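Vallen School of Interior Design
Lighting for Interiors, Handout 8
Surface Reflectance and Room Brightness

Students should read this handout before the studio session and bring it with them. It covers the material on surfaces only. Lamp types were treated in the previous handout, and daylight will be taken up after the Garkari site visit in May.

1. Light arriving and light leaving

Two separate quantities are often confused in student work. Illuminance is the amount of light arriving at a surface. It is measured in lux and does not depend on the color or finish of the surface. Luminance is the amount of light leaving a surface in a given direction, whether the surface emits it or reflects it. It is measured in candelas per square meter and is closely tied to what the eye perceives as brightness.

A white desk and a black desk placed under the same lamp may each receive 600 lux. A meter laid flat on either one will give the same reading. The white desk will nevertheless look much brighter, and a person seated at the black desk may report that the room is dim. Complaints of this kind cannot be judged from illuminance readings alone. Record the finishes in the room whenever you take measurements.

2. Reflectance

Reflectance is the share of arriving light that a surface returns. It is stated as a decimal between 0 and 1 or as a percentage. White ceiling paint in good condition has a high reflectance. Dark carpets, dark stained wood and charcoal finishes have a low one.

For a matte surface, the relation between the two quantities is

luminance = illuminance x reflectance / pi

Example. A matte surface with a reflectance of 0.10 receives 600 lux. Its luminance is 600 x 0.10 / 3.14, or 19 candelas per square meter to the nearest whole number. If the surface is replaced by one with a reflectance of 0.80, the luminance is 8 times as great, and no change has been made to the lighting.

The formula does not hold for glossy surfaces, where the result depends on the position of the viewer.

3. Dark surfaces and colored light

A dark surface returns little light, but it does not return none. Where a colored source is mounted close above a dark neutral finish, a weak tint can often be seen on the finish near the source. The tint fades with distance and is easily overpowered by general room lighting. Designers who place indicator lights, accent strips or illuminated signs near dark counters should check the effect on a sample of the finish before the position is fixed.

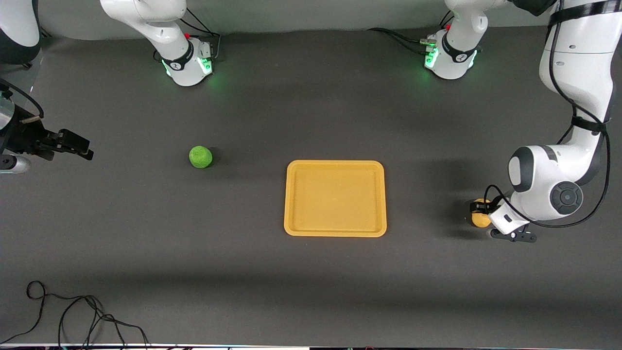

Figure 1. Green light ring above a charcoal-gray tabletop, with a faint glow on the surface just beneath.

Colored finishes behave differently from neutral ones. A surface that reflects mainly red light will return very little of a green source and may look almost black beneath it. For this reason, samples must be viewed under the lamps intended for the finished room. Samples approved beside a window are not accepted for the studio project.

4. Interreflection

Light that leaves one surface goes on to strike others. In a room with pale walls and a pale ceiling, this repeated reflection adds to the light on the working plane and softens shadows. In a room with dark finishes, most of the light on the desk comes directly from the fittings. Shadows are then harder, and the position of each fitting matters more.

The reading room at Makia, discussed in the lecture, was repainted from dark green to off-white while its fittings were left in place. Students should note that the floor was not altered and should consider why the ceiling made the greater difference under uplights.

5. Gloss

Reflectance and gloss are independent of one another. A black surface may be highly polished and a white one entirely matte. Polished dark tops show clear images of overhead fittings because there is little diffuse light to hide them. Where such a finish is required, move the fittings to either side of the viewing position or choose fittings with a larger and less bright opening.

6. Preparation for the studio

Select one room in the Son Building. Measure the illuminance at 10 points on the working plane with the blinds closed. Estimate the reflectance of the ceiling, walls, floor and main work surface by comparison with the gray scale card, and enter the values on Sheet 27. Calculate the luminance of each matte surface for which you hold an illuminance reading. Glossy surfaces should be listed separately and described in words.

Meters are issued from the lighting store and must be returned the same day. The store is closed on Sunday.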